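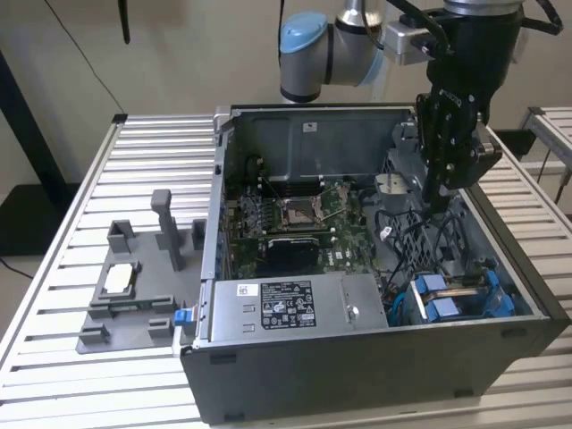
Gripper fault stops PC teardown cell at Nuvgate

A robotic cell used to take apart scrapped desktop computers at Nuvgate's electronics recovery site was shut down on Monday after its gripper closed with more force than the program called for. There were no injuries. The cell remained locked out for 17 hours while the cause was traced.

The fault occurred during the night shift, when the arm was working inside an open tower case laid on its side. The program called for a grip on a cable bundle at low force. The gripper controller instead applied its last stored value, which had been set for pulling drive carriers. The fingers crushed a connector and tore it from its wires. The arm then began its retract move with part of the bundle still held, and the case shifted on the bench before the joint torque limit tripped.

Urnetti, which built and maintains the cell, said the stored value should have been cleared when the gripper restarted after a short loss of communication earlier in the shift. The restart was logged as a warning only, so the cell carried on to the next unit. The controller log shows 39 such restarts since March. None of the others came right before a change in grip force.

A review of the stop also found a fault in the access gate. The gate switch had worked as designed, but the arm held its position with the gripper powered and closed, and there was no way to open the fingers from outside the guarding. Staff had to wait for a technician with a teach pendant before the case could be freed. Site rules do not allow anyone to reach under an arm that is holding a load.

Urnetti has since changed the software so that any gripper restart halts the cell and requires a manual reset. Force is now sent with every grip command and read back before the fingers move. A release button has been added outside the gate — it opens the gripper only when the arm is stationary.

The cell has processed 710 computers since it was commissioned. It removes processors, memory and drives, which are sorted for resale or material recovery. Power supplies are left to manual stations because of the risk from charged capacitors.

Nuvgate restarted the cell at reduced speed and will keep it there for the next 400 units. A second cell of the same design, at the Alipour depot, has received the software change and is waiting for its release button to be fitted.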